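Skotberg Wool Dryer Balls and Airer Set
Item 2246 | Marncombe Home Laundry
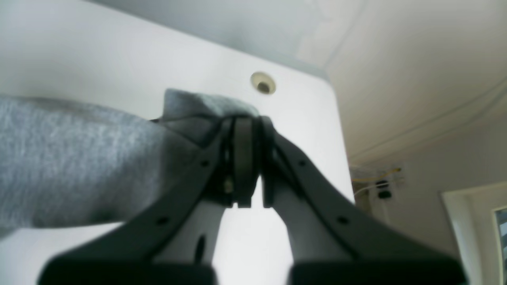 Will wool dryer balls work in a small condenser dryer?
They work very well in one, as long as you leave the drum a bit of space. Use three balls for a half load and all six for a full one.

We've been using the Skotberg set at home and in the shop's back kitchen all winter, and we're so pleased to have it on the shelves at last! It's a simple thing (six felted wool balls, a cotton drawstring bag and a folding airer) but it has made the weekly wash a good deal less of a slog. Towels come out fluffier, sheets don't roll themselves into a great damp sausage with the pillowcases stuck in the middle, and the airer takes care of everything that shouldn't go near a dryer in the first place.

What's in the box
Six wool dryer balls, undyed
Cotton drawstring bag
Folding airer, steel with a white coating
Care leaflet

The balls
Each one is felted wool right the way through, with no filling, so there's nothing to leak out or rattle. They do make a soft thudding noise for the first few minutes, then the washing muffles it. You may find a little fluff on dark clothes in the first couple of loads. Run the balls once with some old towels before you trust them with your black jumpers.

If you like a bit of scent, put two drops of lavender oil on each ball and leave it to soak in overnight. Don't add oil just before a hot cycle.

The airer
Opened out it stands 90 cm high, and the rails give you 10 metres of drying space. It folds flat enough to slide down the side of a washing machine. The joints are stiff when new, which we rather like, as it doesn't creep shut when you hang a heavy pair of jeans on one end. The top rails are set wide apart so shirts on hangers can sit there without touching each other. Lovely for school shirts!

The two side wings lift separately. If you're short of floor space, keep one down and use the other for socks and smalls.

How it compares with the Bodico set
We still stock the Bodico and it's a good buy if you only want the balls. They're a touch smaller and there are four in the pack. The Bodico bag is mesh, so it can double as a wash bag for tights. The Skotberg balls are denser and, in our dryer at least, have kept their shape better. Both are fine with delicates on a low heat.

The Sandberg airer cover fits this frame too. It's sold separately and zips up at the front.

Looking after it
Balls can be hand washed in lukewarm water when they start to look grey and tired. Squeeze, don't wring, and finish them in the dryer inside a knotted pillowcase.
Wipe the airer with a damp cloth. Avoid anything gritty on the coating.
Keep the balls away from puppies. Ours went through two in an afternoon.

Ordering
Price: 339 kr including the bag
Stock: in the shop and online
Delivery: the airer travels in its own long carton, so please choose the large parcel option at the till
Spare balls: sold singly, item page to follow

Sets bought in February came with the older leaflet, which gives the oil amount per set instead of per ball. Drop us a line and we'll pop a new one in the post.

Page updated 6/2/19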